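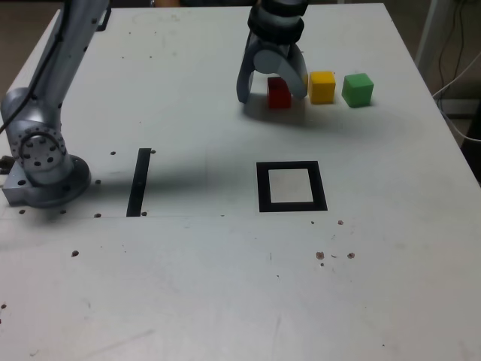 Figure 3. Cube row on the white table: red, yellow, green. Order as used in the row layouts.

3.2 Materials and table layout

The blocks. Small painted cubes, matte, edges slightly rounded, one color each. We wanted something plain. Earlier work in our group (the Ballov set) used printed letter blocks and the letters kept getting in the way -- people read them, sorted them alphabetically, turned them upright before doing anything else. Color alone gives less to hang on to. The Ballov blocks were retired in November and everything reported below uses the painted cubes only.

Paint was chosen by eye and then checked under the room lights by the second rater. Red and green were easy. Yellow took longer, the first batch went pale against the white tabletop and had to be redone a shade deeper. Matte finish throughout. Gloss was tried and dropped after the pilot; highlights made the top faces look white from the far side of the table.

The table. White, a bit bluish in daylight, with dark mounting holes in the surface. The holes matter more than we expected. They give a ready made grid, and in the pilot several arrangers lined the cubes up on them without being told to. We left them uncovered and coded "aligned to holes" as its own category (Section 3.4). Scuffs were left too. A clean cloth cover was considered, but cubes slide differently on cloth and we would of had to repeat the pilot.

Layouts. We distinguish 4 layout types: row, corner, scatter, and target. In a row layout the cubes stand side by side in one line (Figure 3). Gaps between neighbors are free, touching is allowed, and small differences in gap are not scored. A row that bends is still a row if a straight edge laid along it touches every cube. Corner and scatter are defined in the Trudgate coding guide, which we follow except for the rule on stacked cubes -- no stacks here.

Target layouts use an outlined square. One cube, one square.
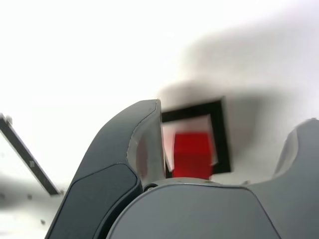
Figure 4. Red cube with the black square outline, target layout.

The outline is thick and black, so it can still be picked out with a cube in place. Tilt of the square relative to the table edge was not controlled. We code the cube's position only, not its rotation. Rotation was in the first draft of the scheme, but agreement between raters was poor and it added little, so out it went.

Coding. All layouts were coded from stills by Živko Dumitrescu and Ankica Hodžić, working separately, with no access to each other's sheets. Total 200 layouts, of which 134 were rows. Disagreements were settled by discussion afterward; the original codes are kept in the Rustside archive and were used for the agreement figures in Section 4. Blurred stills were kept if cube color and the relevant outline could both be read. If either could not, the still was replaced with the next one from the same layout.

A note on color order. Row order is always given left to right as seen in the still, so Figure 3 is coded R-Y-G. Pavlović used the arranger's left, which reverses some rows, and readers comparing the two sets should flip there codes before doing anything else.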